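Punville, 1 de junio de 2026

Itton estrena un archivador de recibos para quienes todavía los guardan en una caja de zapatos

La papelera Itton pone a la venta Anex, un archivador de 12 separadores pensado para hogares con más facturas que paciencia. La etiqueta «Varios» viene repetida, porque los clientes de prueba llenaron la primera en casi 30 minutos.

«Mi garantía de la lavadora apareció dentro de un recetario», admite Ermelinda Frade, directora de producto.

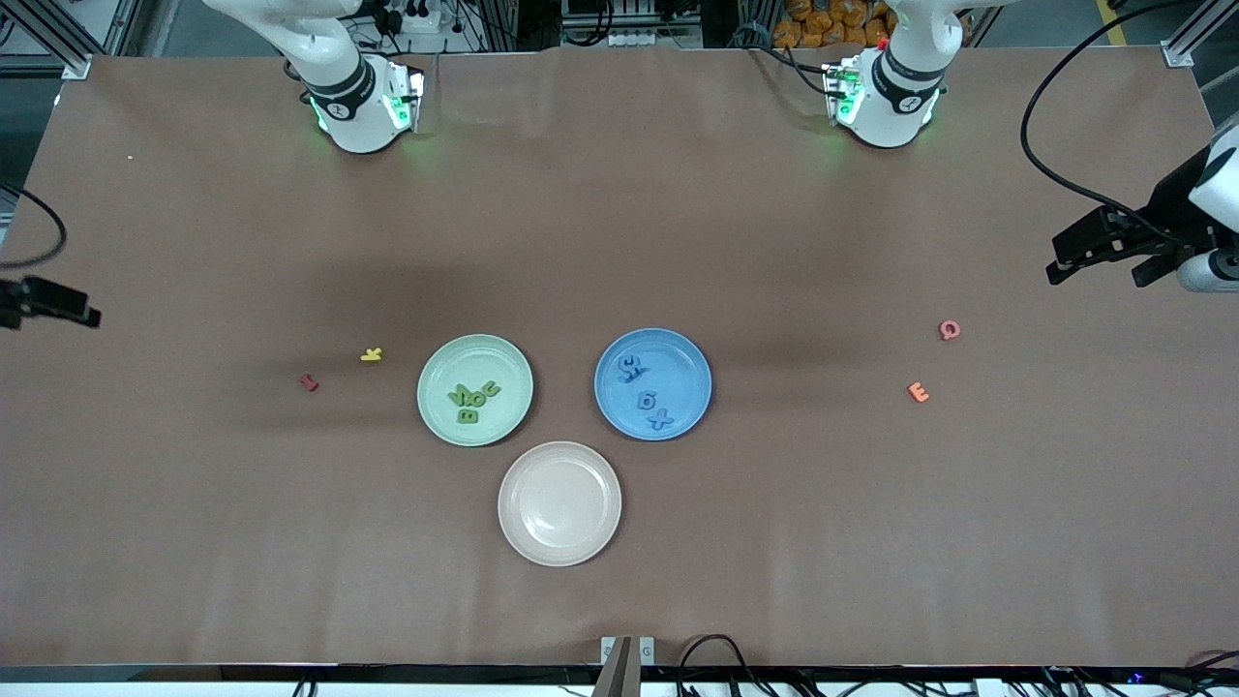
La primera tirada será de 3389 unidades y llegará a las papelerías Howells en agosto —justo cuando nadie quiere ordenar nada—.

Contacto de prensa: Genivaldo Bragança, Itton.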